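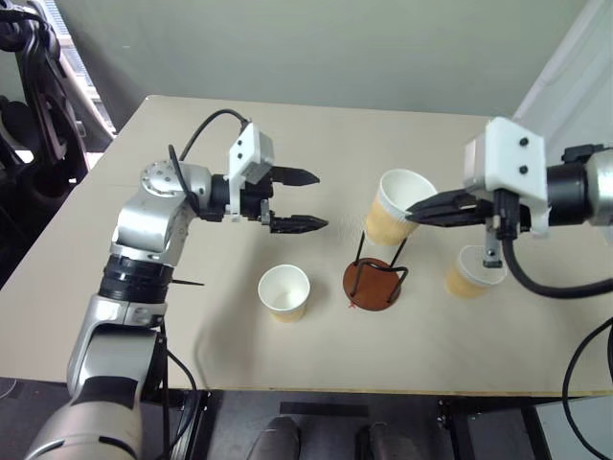 Turness, Friday, March 18, 2022

The Jikari pour-over kettle is back on our shelves, and we couldn't be happier! Trinidad Bautista has been brewing with one every morning at the shop counter, and she says the new spout is the best change Drarkard has made to it (the old one dribbled if you poured slowly, as plenty of you wrote in to tell us).

It comes in 2 sizes now. The small one makes enough for a couple of mugs, and the large one will see you through breakfast with company. Both sit flat on gas or electric burners, and both have the wider handle, so there's room for all your fingers even with an oven mitt on.

For a first brew, try 300 grams of water in 3 slow pours. Wet the grounds, wait until the bubbling settles down, then keep the stream thin and circle in from the outside. It's a lovely, calm way to start the day, and the light roasts really open up!

The lid lifts off for filling and the inside rinses clean with plain water. If you get scale, a splash of white vinegar takes care of it. Matte black is in stock today, and cream should follow in July.

Related items
Hadgu hand grinder
Paper filters, cone, pack of 300
Drarkard glass server
Jikari replacement lid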